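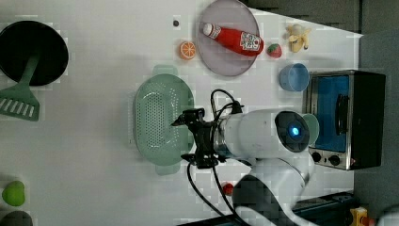 Theano Tzanetos had the beans soaking before I'd even found a park. I'd driven out to Muddale with a notebook and a bag of lemons (you don't turn up to a Greek kitchen with nothing, my mum would never forgive me) and she took the lemons, sniffed one, and told me to sit where she could see me.

I wanted to talk to her about the recipe book she's been putting together, the one with dishes from Skostamia, her grandmother's village. She's been at it for years. At last count she had 1,054 recipes written down, and a good many of them are for the same soup.

"People laugh at that," she said. "But my aunt's lentils and my grandmother's lentils, these are different lentils! One has the vinegar at the end, one has the vinegar at the table. There were arguments about this. Somebody moved house."

She started collecting after her grandmother died and the family went looking for the Easter biscuit recipe. All they found was a page that said flour, "as much as it takes". So Theano began ringing people. Cousins first, then cousins' neighbours, then a woman in Gravholm called Mrs Kalogeropoulos, who left the village as a bride and hadn't been asked about her cooking in decades.

"She talked for three hours. I had a cold ear from the phone. She gave me the biscuits, and then she gave me a pie with nettles I'd never heard of, and then she cried a bit, and then she gave me another pie."

I asked how you test a recipe that says "as much as it takes". You make it, apparently, over and over, and you weigh the bag of flour before and after. For the biscuits she settled on 900 grams. Her brother still reckons it's too much, and she still sends him a tin.

We got sidetracked for a good while on olive oil, and on whether dill belongs with broad beans (yes, she says, and she won't be discussing it further). By then the kitchen smelled of onions and I'd stopped taking proper notes. My page for that half hour just says "bay leaf, ask about the goat". I did ask about the goat. It's a long story and her cousin has asked her to keep it out of print.

What she won't do is tidy the recipes up. If somebody told her to stir with the left hand, that goes in. If somebody said to cook it until the neighbour's radio comes on, that goes in too, with a time in brackets underneath.

"I'd feel like a thief otherwise," she said. "It's their voice. I only put the grams."

She's hoping to have the first volume ready for the printer in July, just soups and pulses. The pies will need a book to themselves, and she's still short a few of the fasting dishes, so if your family is from anywhere near Skostamia she'd love to hear from you. Ring after four in the afternoon, she says, and have your grandmother handy.

I went home with a jar of the beans and two of my own lemons.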